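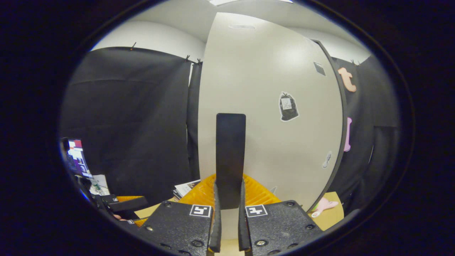
隔板前的橙黄色筐,筐沿左边搭着一小摞杂志或纸。

Menura 工作室 收纳与搬角落碰头会 会议记录

时间:7月17日,下午,从两点半开始,结束的时候楼下已经在收外卖箱了
地点:靠里那张长桌
到场:Sinan Ağca(主持)、老顾、阿洁、小裴、我(记录)
请假:设计那边的大林,在印厂看样,中途打进来一次电话,信号断断续续,说了什么我尽量写在对应的议题下面

先说一句,上次的记录被批评太像通知,看完不知道大家到底怎么吵出来的,所以这次我想到哪儿写到哪儿,把过程也留着。哪里记歪了,直接在群里喊我改,别私下憋着!

一、上次留下来的几件事

Sinan 照例先翻旧账。上次会一共留了六件事,做完了四件:门口的雨伞架挪了,打印机旁边的废纸筒换了大的,公用剪刀补了两把,茶水台下面那个总往外弹的柜门也修好了(老顾修的,拿一小片毛毡垫了一下,特别服帖,请大家关门的时候不要用脚)。

没做完的第一件是钥匙牌。小裴说牌子买了,字还没写,主要是不知道写什么。“里间”“小间”“后面那间”,我们五个人有四种叫法,她不敢下笔。当场投票,以后统一叫“里间”。阿洁投的是“小间”,她要求我写进记录,我写进来了。

没做完的第二件,就是今天要说的隔板那个角。从一月说到现在,每次开会都排在最后一项,每次轮到它的时候大家都饿了,于是顺延。Sinan 这次很坚决,把它提到最前面,还说今天不说完不准吃西瓜。西瓜是老顾带来的,摆在茶水台上,威慑力很强。

二、隔板那个角到底算谁的

这一项吵得最久,我慢慢写。

白隔板这边原来是定给《Palma》编辑组放往期样刊的,这个有旧记录,我翻出来念了。后来去年秋天做展,展具没地方去,就“先放两天”。再后来寄书的纸管、退回来的包裹、谁的瑜伽垫,都往这边靠,理由一模一样,都是先放两天。老顾说他统计过“先放两天”这四个字的平均寿命,是一个季度。没有人反驳他。

Sinan 的意思是先把归属说清楚,东西再说。她提了一个办法:以地上那条旧胶带为界,隔板这一侧归编辑组,胶带外面是过道,过道上什么都不放。听着很简单,阿洁马上说不行,胶带那条线是当年贴地毯剩下来的,根本没人量过,照着它分,编辑组那边连人蹲下去拿东西的余地都没有,每次抽一本刊都要先侧着身子挤进去。她还站起来给我们演示了一遍,演得很像,我差点忘了记。

小裴说那就往外挪一掌。老顾问谁的掌。于是用了老顾的掌,他手最大,编辑组占便宜了。旧胶带撕掉,重新贴,用哑光的那种,亮面的下午反光,晃眼睛。

大林这时候打进来,前半句没听清,后半句是“别贴歪”。

定下来的:隔板这一侧归编辑组,日常由阿洁看着。别的组要借放,可以,跟阿洁讲一声,写张纸条贴在东西上,写名字和拿走的日子。没有纸条的东西,阿洁有权请它去走廊。(原话是“有权扔”,Sinan 让改得温和一点。)

三、橙黄色的筐

筐的事情比我想的复杂多了。我原来以为就是一句话,筐留着,里面清一清,结果这个筐牵扯到好几个人的感情。

老顾不喜欢它。他说颜色太跳,一进门眼睛就被拽过去,隔板白白净净的,底下横着那么一道橙黄,看久了心里燥。他想换成灰的,或者干脆用纸箱。

阿洁很喜欢它,喜欢的理由正好就是颜色跳。她说编辑组的人找东西全凭颜色,跟新来的实习生讲“去橙筐拿”,一次就能拿对,讲“去第二个灰箱子拿”,能拿回来三种东西。塑料的又好擦,梅雨季纸箱都软了,它一点事没有。纸箱那次我也在,抱起来底就开了,书哗啦一下全砸在我脚面上,所以这一条我举双手支持阿洁。

小裴提了个折中的,说要不缝个罩子,浅色的棉布,平时罩着,找东西掀开。大家想了一会儿,觉得罩子本身又会变成一件要收的东西,而且很快上面就会放别的东西,作罢。

Sinan 问老顾,如果筐一直在那儿,但是上面永远是空的,还燥不燥。老顾认真想了想,说那可以忍。

就这么定了。橙黄筐留下,筐沿和筐面上不许搁东西。现在搭在筐沿左边那一小摞,今天散会前就请走。

接着说里面放什么。阿洁拉了个单子,我照抄:
《Palma》样刊,只放最近的,每期留三本
作者退回来的校样,签过字的
寄样刊用的信封,拆封的一包就够了
一卷牛皮纸胶带,一支粗头笔
别的都不放。

老顾追问什么叫“最近的”,阿洁说从今年头一期算起,再早的进里间。老顾说行。我问签过字的校样要留多久,这个没人说得清楚,Sinan 说她去问一下做法务的朋友,下次会带答案来。

四、那一摞纸和杂志怎么办

请走是说好了,请到哪里去又说了半天。

先认领。我们五个人里没有一个人肯当场认(大林在电话里更不认,他那边正好“断线”了)。阿洁说不管是谁的,先一张一张过一遍,免得把有用的单据混在里头丢了,去年就丢过一张运费单,补得非常辛苦,前前后后打了一个星期电话。

过的办法是这样,分成留、还、送、丢。
留的,是跟我们自己的刊物有关的,归进筐里或者里间。
还的,是从别处借来的,上面有章或者有名字的,装进门口的布袋,谁路过谁捎。
送的,是品相还好的杂志,放到楼梯口的交换架。小裴说交换架最近很抢手,早上放上去中午就没了,她上回放的一本讲面包的,还没来得及后悔。
丢的,拆掉塑封和订书钉再进废纸筒,别偷懒。上次收废纸的大叔手指给钉子划了,他没说什么,我们自己心里过不去。

我在这里插一句私人感想:我每次整理纸堆都会坐在地上看起来,一看就是一个钟头。所以我申请跟小裴一起做,让她管着我。批准了。

老顾又说,以后门口收到的杂志,拆封的人当场决定去处,不要“先搭在旁边”。大家都说好,声音不大。

五、筐前面立着的那块黑的

上面两个角是圆的,竖着的那块。议程上本来没有它,是小裴提的,问要不要一起归置。Sinan 说这次先不动,等胶带贴好了、位置定了再看。通过,用时一分钟不到,今天效率最高的一项。

六、买不买架子

预算的部分来了,大家坐直了一点。

里间现在的问题是往上没有利用,东西都在地上摊着,墙是空的。阿洁之前看中了 Urno 的一组开放架,报价单发到群里过,1497 元,含送货,安装另算。她喜欢它的原因是层板可以自己调高低,样刊有大有小,能调就省地方。

老顾觉得贵。他说里间的墙他看过,自己打孔装托架,木板去市场上锯,花不了那么多。小裴立刻问,上次说自己装的那个挂衣杆呢?老顾不说话了。挂衣杆还在里间门后靠着,这个大家都知道。

我站买的这一边。自己装当然好,可我们五个人的空闲时间凑不到一块儿去,真要等老顾得空,又是一个“先放两天”。这话我当着他的面讲的,他也笑了,说公道。

Sinan 比较谨慎,她担心的是买了架子以后东西反而变多。她家里就是这样,添一个柜子,半年后柜子满了,地上也满了(她讲得非常沉痛)。所以她提议先清再买,清完了量一量剩下的到底有多少,够用就不买,不够再下单。

阿洁问报价单有没有期限。我翻了一下,有的,15 天内有效。那就刚好逼着我们在这之前把清理做完,大家都觉得这个压力还挺健康的!

定下来的:清理在报价到期之前完成,完成后由阿洁和老顾一起看,两个人都说要买才买。安装不另外花钱,老顾装,这回有说明书。他点头了,我看见了,写下来为证。

七、搬去外面仓库的那部分

清出来又舍不得丢的,过期样刊、旧展具这些,Sinan 联系了 Fadville,就是河对面那家迷你仓。她去看过一回,说比想象中干净,走廊的灯是感应的,走着走着会黑,要挥手。最小的一格每月 200 元,可以按月租,不押金,这点很吸引人。

争议在于放进去以后谁还会去拿。老顾讲得很直白,放进仓库的东西等于花钱不看它。小裴不同意,她说旧展具明年开春还要用,重新做一套可不止这点租金,而且那几块展板她画了很久,想到要丢就难受。

说到这里气氛有点低,我切了西瓜(提前了,Sinan 默许的)。吃着吃着就好谈了。

最后是这么商量的:租,先租三个月。进仓的只有旧展具和整套的过期样刊,零散的不进。每一箱外面贴清单,清单拍下来发群里,到期那天看看这段时间有没有人真的去开过门,没有的话再议。租金从公用的钱里走,Sinan 先垫。

小裴负责打包。她要求纸箱要新的、硬的,不要水果箱,水果箱有味道,去年有一批样刊寄出去,读者回信说闻到了橘子。读者是夸我们的,可她一直介意。

大林第二次打进来,这回挺清楚,说展板千万别平着摞,要竖着放,中间夹瓦楞纸,角上包一下。小裴说她知道。大林说他知道她知道,就是想说一遍。

八、怎么保持

Sinan 说,每次都是收完拍照发群里,互相夸一轮,过两个礼拜回到原样,她想听听有没有什么真能坚持的办法。

老顾提议罚款,谁乱放谁请咖啡。阿洁反对,她说罚来罚去最后变成大家不敢认,像今天那摞纸一样,没人敢承认,东西反倒在那儿待得更久。我觉得她说得特别对。我自己就属于一被追究就装没看见的人,换成轻松一点的做法,我可能早就收走了。

小裴说她以前待过的一个陶艺工坊,每天收工前放一首歌,歌放完之前每个人收自己手边的,歌停就走,收到哪儿算哪儿。歌是轮流选的,大家居然都很期待。这个主意一出来全场都活了,接下来十几分钟都在讲选什么歌,我没有记,记了也没法看。

大致说好的规则:每天最后离开之前放一首,不许选超过五分钟的(针对老顾),也不许选不到一分钟的(针对我)。收的范围就是自己的桌面和过道,隔板那边由当天用过筐的人顺手看一眼,筐面上有东西就拿走。先试着来,下次会上说说感受。

阿洁还想在隔板上贴一张小纸,写“筐上不放东西”。老顾说隔板就这么一大片白的,是全屋最清爽的地方,贴了可惜。两边都有道理,最后决定不贴,口头提醒,实在不行再贴。隔板右边那道深色的边也别拿来夹便签,这条是老顾补的。

九、零碎的

里间的灯管开始闪了,老顾说他去换,顺便看看挂衣杆。
公用推车左前轮卡头发,小裴已经剪过一次,又卡了。请长头发的同事不要坐在推车上聊天。(是我,我改。)
交换架上那个蓝色饭盒是谁的,真的不是用来交换的,请领走。
咖啡豆快没了,下一包轮到 Sinan 买,她申请换一家深一点的,没人反对。
阿洁问能不能把开会时间往前挪半小时,两点半正好是最困的时候。试一次。

十、谁做什么

Sinan:问校样留存的事;跟 Fadville 签字、拿钥匙;咖啡豆
阿洁:隔板这一侧日常看管;筐里按单子归好;架子的尺寸跟 Urno 再核对一遍
老顾:撕旧胶带、贴新胶带;里间灯管;如果买架子,装架子
小裴:旧展具和过期样刊打包、写清单;钥匙牌写字,写“里间”
小裴和我:过那摞纸和杂志,今天散会前从筐沿上拿下来,带到长桌上分
大林:回来以后补看这份记录,有意见尽快说,尤其是展板那几条
我:写这份记录;第一天的歌我选

下次会的时间还没定,等大林从印厂回来再约,地点还是长桌。剩下的西瓜在冰箱第二层,包了保鲜膜,今晚加班的人先吃。

补一条,散会以后加的:胶带库存里只有亮面的,老顾说他回家路上去买哑光的,发票记得给 Sinan。

记录完,群里同步发了一份,改动请直接回在下面。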